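1st September

Resource pack for the December holiday program, part two: charcoal rubbing and texture drawing. Dimari paper trialled against Menda, 19 sheets of each. Menda tears at the fold. Ordered 500 Dimari for Carncombe, job no. 3222.
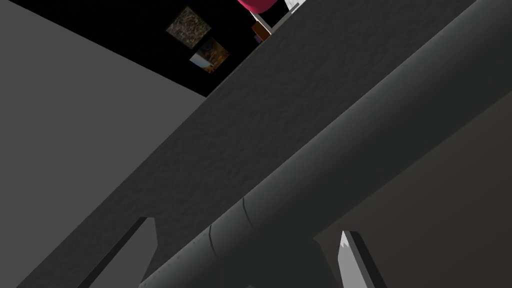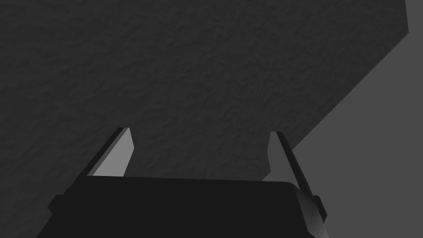
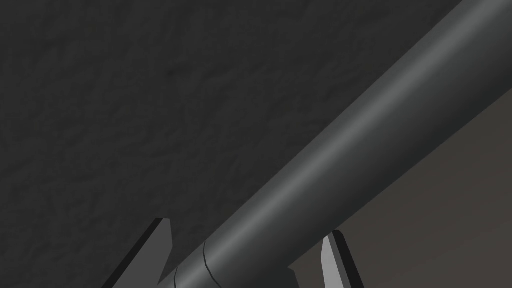 Tonal exercise still needs a rewrite for the under-eights. Step one now asks for a flat mid-grey ground and nothing else. Step two adds a cylinder, with one pale stripe running lengthwise as on the rod in the third picture, and shade along the side. Costa fixative left a yellow cast on the test sheet. Colour check again tomorrow, then cut the notes to one page.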